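Reden ohne Zettel - was wir in einem Semester über das Sprechen vor Publikum gelernt haben
Projektbericht von Saron Abera, Khải Trình und Solange Paquette, Seminar Rhetorik und Präsentation, Betreuung: Jocelyn Girard
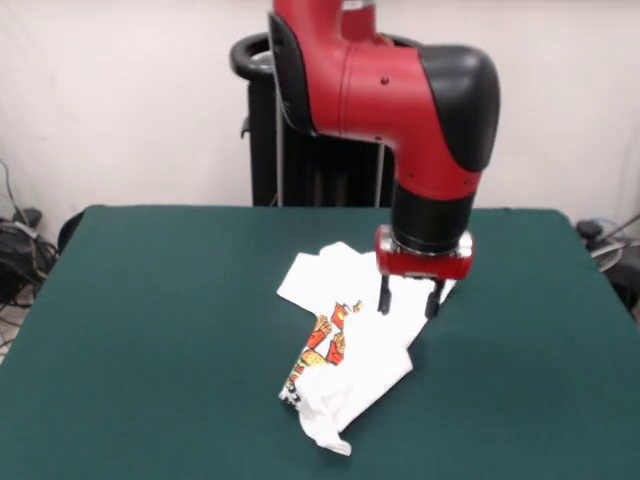 1. Ausgangsfrage

Wir wollten wissen, ob man einer kurzen Rede besser folgen kann, wenn sie frei gehalten wird, oder ob ein gut vorgelesener Text genauso ankommt. In unserer Gruppe gingen die Meinungen weit auseinander. Khải schreibt jedes Wort auf, Solange kommt mit einem Stichwort pro Minute aus, und ich liege irgendwo dazwischen.

2. Vorgehen

Im Mai haben wir im Bürgersaal Breltau an zwei Abenden je drei Reden gehalten, alle zu lokalen Themen (Nachtbus, Stadtbücherei, Freibad). Am ersten Abend wurde abgelesen, am zweiten frei gesprochen, mit denselben Inhalten und in derselben Reihenfolge. Danach gab es einen Fragebogen zu Verständlichkeit, Tempo und Blickkontakt. 148 ausgefüllte Bögen kamen zurück, viel mehr, als wir zu hoffen gewagt hatten!

3. Ergebnisse

Beim Blickkontakt lag die freie Rede klar vorn, das war zu erwarten. Spannender fanden wir das Tempo: Die abgelesenen Reden wurden oft als zu schnell empfunden, obwohl Khải für seinen Text sogar länger gebraucht hat als am zweiten Abend. Wir vermuten, dass es an den Pausen liegt. Wer frei spricht, muss zwischendurch nachdenken, und in dieser Zeit kommt das Publikum hinterher. Khẳis Manuskript hatte 414 Wörter und keinen einzigen Absatz, in dem man Luft holen konnte.

Bei der Verständlichkeit war der Unterschied klein. Die Nachtbus-Rede schnitt abgelesen sogar besser ab, vermutlich wegen der vielen Abfahrtszeiten, die Solange am zweiten Abend einmal durcheinandergebracht hat.

4. Was wir anders machen würden

Das Publikum war an beiden Abenden nicht dasselbe, ein sauberer Vergleich ist das also nicht. Außerdem hatten wir beim zweiten Mal schon Übung. Mervin Robichaud aus der Parallelgruppe hat vorgeschlagen, die Reihenfolge beim nächsten Durchgang zu tauschen - das würden wir sehr gern in Plerside ausprobieren.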